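Kilto Parish Relief Fund
Progress report to the Saxena Trust, November

Where the money stands

Of the 1,000 households on our list after the river came up, 400 now have their grant in hand. The rest have a letter from us, which keeps out less rain. Hikov deanery handled its share quickly and has been modest about it to everyone who asked, and to several who didn't.

Pastoral visits

Cúc Ninh and her team made 194 home visits. Most people wanted help with the insurance form. A few wanted to pray, and one gentleman wanted to argue about the new hymnal, flood or no flood. All were listened to. The hymnal remains.

The church at Feltimthorpe

The nave floor is up and the pews are stacked in the school gym, to the grief of the basketball team. Mass is in the library at 9 a.m., between Large Print and Tax Help. Attendance has gone up, and Father blames the heating.

The bishop's message of sympathy was read out on the first Monday and was well received. The second copy, which came by mail, has been framed.

What is late

1. The boiler. We have 5 quotes and no two describe the same boiler.
2. The third-quarter receipts, which got wet and are being typed up again from memory and bank statements.

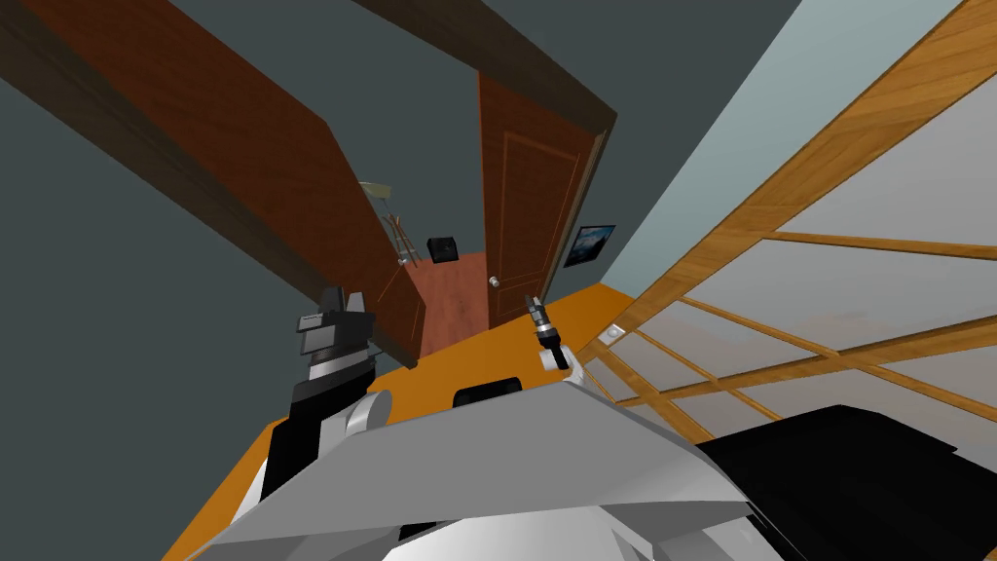 3. The ecumenical supper, moved to spring while both choirs settle who sings first.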